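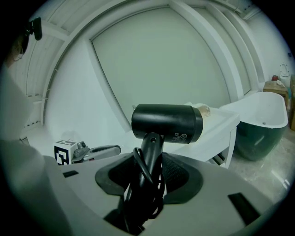 The Cord Is the Hard Part

I am asked often if machines can do our chores yet. My answer is – some. A hair dryer is easy to hold. Its cord is another matter, as it takes a new shape each time.

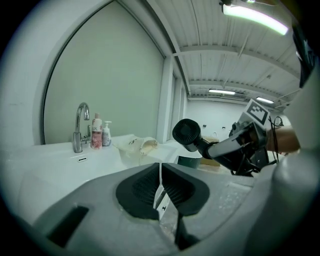
Will a robot tidy my bathroom soon?
I would wait. Good work in one room says little about the next one.

Sulastri Mangundap expects it within 15 years. I find this too hopeful, but I would be glad to be wrong.
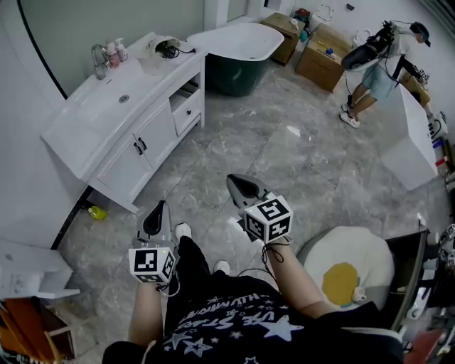
Two people at work among the bathroom furniture.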